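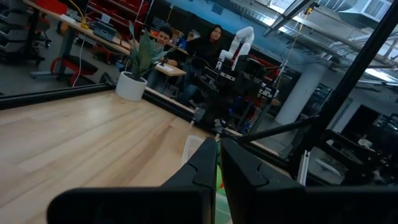 FOR IMMEDIATE RELEASE

Flivero Publishes Gredance, a Guide to Clearing and Sorting the Play Table

26 June 2023 — Flivero, a publisher of household guides, today released Gredance, a printed guide to keeping a shared table in order when part of it is used for play. The guide covers toy food, small loose toys, cloths, containers and the other items that tend to collect on one surface during the day. It is written for families, child care rooms and anyone else who has to clear the same table more than once a day.

The first printing is 3000 copies. The guide sells for $5 and can be ordered directly from Flivero or bought through Skanow, which is handling distribution to stores and schools.

Gredance is the first Flivero title to deal with one piece of furniture. Earlier guides went through the home room by room, and readers often wrote in to say that the rooms were manageable but the table was a problem. Toys came out onto it in the morning, had to be moved for lunch, came out again in the afternoon, and were pushed to one end for dinner. By the end of the week there were things on the table that had no connection with play, meals or anything else going on in the room.

"People were asking us very small questions," said Huiling Jiang, editor of Gredance. "Where do the cloths go while the toys are out? Does the plant stay? Do I need a lid? We had answered some of these in letters over the years and decided to put them in one place."

What the guide covers

The guide is divided into 7 short chapters. The first asks the reader to take everything off the table and look at the bare surface, including the seams between boards, where crumbs and beads get stuck. The next two deal with containers: how large, how many, and whether the sides should be clear. Later chapters cover cloths and wiping, things that live on the table permanently, loose items that will not fit with a set, and the end-of-day clear. The last chapter is for tables shared by several children.

Each chapter is meant to be read in a few minutes. There are no charts to fill in and nothing needs to be bought before starting. Where a container is called for, the text gives an inside measurement, so that a food tub or a storage bin already in the house can be used if it is close.

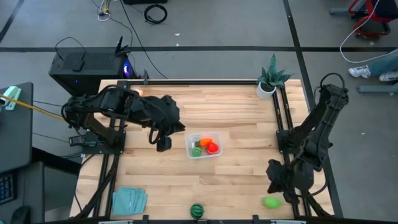 Toy food gets the longest chapter in Gredance, mainly on account of its mixed shapes. Long pieces and round pieces do not pack together well, and children often want to see a piece before they reach for it. The guide recommends one clear container for the whole set, placed in the middle of the table during play and moved to a shelf afterward. An orange carrot laid across the top of the bin leaves space beside it for something round and red, and a green vegetable can go in the corner below. Bigger pieces are treated separately. A striped watermelon ball sitting out on the boards is easy to pick up and put away last, and folded cloths in a corner of the table are within reach for wiping down. The guide suggests a stack of three or four cloths, with the fold facing the person who will be using them.

Readers are told to put the long pieces in first if the container has a lid and last if it does not. With a lid, a carrot or a stick of celery laid on top will keep it from closing. Without one, the long piece works as a handle for the eye — children see it first and know which bin they are looking at.

Loose pieces are given a rule of their own. Anything that belongs to the set but is outside the container at the end of play goes back in before the container is moved. Anything that does not belong to the set goes to a second, smaller tub, which is emptied once a week. Jiang said the second tub was added after early readers reported that odd pieces were being dropped in with the food and never taken out.

"You end up with a tub of vegetables, two keys and a battery," said Jiang. "The small tub fixes most of it, provided somebody does empty it on the weekend."

Plants, cloths and other permanent items

A separate chapter deals with things that stay on the table all the time. Flivero's advice is to keep these few and to place them at a far corner or along the back edge. A potted plant is the usual one. The guide recommends a heavy pot with a flat bottom, kept well away from the side where children stand, and asks readers to check that the plant is a safe one for their household before leaving it where it can be touched.

Cloths have three pages. They should be folded to one size and kept dry, with used ones taken straight to the wash. Color matters only in that it should be different from the toys, so that a cloth does not get packed by mistake. The guide advises against keeping spray bottles of any kind on a table used for play.

Desk supplies are dealt with in half a page. Staplers, scissors and pens belong on another desk, and if there is no other desk, on a shelf above a child's reach.

How it was written

Flivero began work on Gredance last November. The company sent a draft to households on its mailing list and received 1412 replies, many of them with handwritten notes. The order of the chapters was changed as a result. In the draft, containers came last, and readers said they had already put everything back in the wrong bin by the time they got there.

The replies also led to a change in the end-of-day chapter. The draft asked readers to wipe the table before the toys were packed, working around them. Most people who tried it preferred to pack first and wipe once, and the printed version follows that order. Lifting the container, wiping under it and putting it back down is now given as an option for midday, when play will start again after lunch.

The chapter on shared tables was added in the spring. It gives suggestions for dividing the surface with a strip of tape, for giving each child a container of the same size, and for handling the pieces that everyone wants. It also covers tables with raised edges or rails, where small round pieces are less likely to roll to the floor but dust gathers along the inside edge. A dry brush is recommended there before any damp cloth is used.

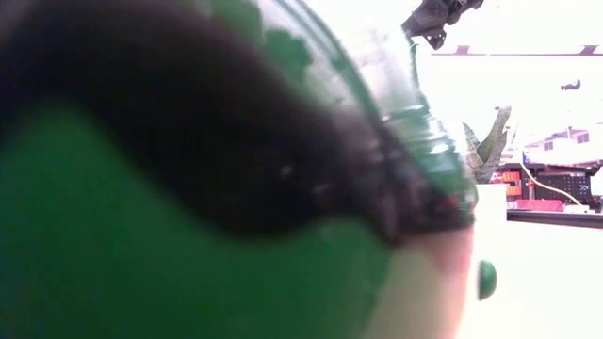 A green item with a wavy dark band, seen close up.

Availability

Gredance is available now in English. Individual copies ship flat in a card envelope. Schools, child care centers and libraries can order in packs through Skanow and should allow extra time for delivery during the summer.

A companion sheet with the end-of-day steps on one side will be sent with every direct order at no added cost. The sheet is sized to fit inside a cupboard door. Flivero will also post the container measurements on its website for readers who already have bins and only want to check them.

Stores that carried earlier Flivero guides will receive Gredance through their normal account. New accounts should apply to Skanow.

A second guide, Mtshali, is in preparation. It will deal with shelves and low cupboards, including where to put play containers once they leave the table, and will use the same measurements as Gredance so that the two can be read together. No price has been set.

About Flivero

Flivero publishes short printed guides on sorting, cleaning and storing everyday household items. Its guides are written in plain language and tested by readers before printing.

Media contact

Huiling Jiang, Editor, Flivero
Review copies are available on request. Please state the name of the publication and a mailing address.

###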